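The Slow Business of Drying a Wall

Why new plaster holds on to water longer than most building schedules allow
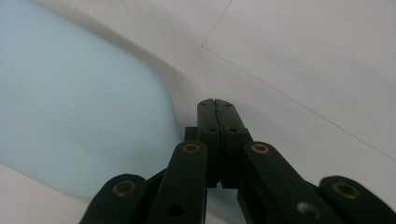 A coat of gypsum plaster goes on with far more water than it needs. The chemical reaction that turns the powder into a hard solid uses only part of the mix. The rest is there so the plaster can be spread, and it has to leave through the face of the wall after the set is complete. Setting takes an hour or two. Drying takes weeks, and the two are often treated as one event on a site calendar.

The distinction mattered last winter at Skindside, a former grain store converted into 12 apartments by the contractor MacBrayne. The building has 2227 square meters of plastered wall, most of it a two-coat system over masonry. The painters were booked for January. The surface was hard and pale by then, and it passed the usual check with the palm of a hand. Paint on the ground floor began to blister before the upper floors were finished.

Drying happens in two stages. In the first, liquid water moves to the surface by capillary action and evaporates there. The rate is set by the room: air temperature, humidity and how fast the air moves. In the second, the liquid path breaks up and water has to travel through the pores as vapor. The rate now depends on the material and its depth, and opening another window does very little. The change in color that people look for comes near the start of the second stage, when the outer layer is dry and the layer behind it is not.

Handheld meters add some confusion. A pin meter measures electrical resistance between two points and converts it to a percentage on a scale calibrated for lumber. On plaster the figure is only relative. Salts in old masonry lower the resistance and push the reading up. Foil-backed board can do the same. A better method is to seal a small humidity probe in a drilled hole and leave it until the reading stops moving, then repeat at the same depth a week later.

MacBrayne did this on the second attempt, with probes supplied by Beltex, and logged the results by floor. The worst walls were on the north side, behind radiators that had not been commissioned. The log also showed that heating alone had made things worse. Warm air picked up water from the walls and, with the windows shut, gave it back to the coldest corners overnight.

The fix was dull. Refrigerant dehumidifiers ran on each floor with the doors taped, the temperature was held steady, and fans were set to move air along the walls – not straight at them, as a direct stream can dry the skin too fast and open fine cracks. The rental came to 3000 dollars, with another 565 for power. Nearly 3000 liters of water went down the drain before the upper floors were released for painting.

The finish was changed as well. The first product was a vinyl paint with low vapor permeability. Its replacement, a mineral paint from Geltano, lets remaining moisture pass through. It costs more per can and shows roller marks if the painter stops halfway across a wall.

The ground floor was scraped back, patched and left bare until the probe readings leveled off. Its skirting boards went on last, with a small gap left at the floor.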